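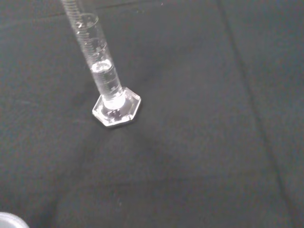 Gripper comparison, transparent glassware station
Pre-run inspection checklist with comments
Site: Prunberg. Month: June. Inspector: Leonie Nägeli

Grippers under comparison: Vakach parallel jaw, Drivotine two-finger adaptive. Both are checked against this list before each block of trials. Answers are OK, Open or Fail.

1. Arm and mounting

1.1 Tool flange bolts at specified torque. OK
1.2 Wrist camera bracket free of play. OK
Comment: bracket was re-seated after the Vakach block. Hand-eye calibration repeated.
1.3 Cable slack sufficient through full wrist rotation. Open
Comment: the Drivotine cable is shorter and pulls tight near the end of travel. Limit joint 6 in the controller until the longer cable arrives.
1.4 Emergency stop tested from both positions. OK

2. Gripper

2.1 Finger pads clean, no cuts or glass dust. OK
2.2 Force limit set and locked. OK
Comment: set to 13 N for both grippers. Do not change between blocks.
2.3 Release on power loss behaves as documented. Fail (Vakach)
Comment: the jaw opened in 2 of 71 power-loss tests with a plastic dummy. No lifts over glass until Baumgartner has replaced the valve.

3. Work surface and test object

3.1 Cloth laid over the full work area, creases kept away from the foot of the cylinder. OK
Comment: low folds are accepted. Lint specks are accepted if they do not trigger the object detector.
3.2 Graduated cylinder upright, hexagonal foot fully on the cloth. OK
3.3 Glass free of chips at rim and foot. OK
Comment: check by hand and with a lamp. The wrist view does not cover the rim in the approach pose.
3.4 Clear liquid in the lower part of the tube only, meniscus visible to the wrist camera. OK
3.5 Image sharpness at the approach pose. Open
Comment: foot outline is usable, but the upper tube smears and the graduations cannot be read. Repeat with a shorter exposure and a longer settling time.
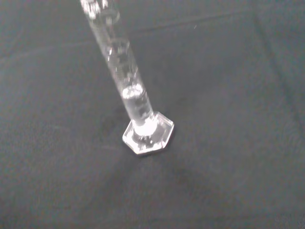
4. Area and release

4.1 Guard closed, interlock reports to controller. OK
4.2 Approach speed capped at 100 mm/s. OK
4.3 Spill kit and cut-resistant gloves within reach. OK
4.4 Trial log opened with gripper serial number and pad type. OK

Release status: Drivotine released with the joint 6 limit in force. Vakach not released. Items 1.3 and 3.5 to be checked again before the next block.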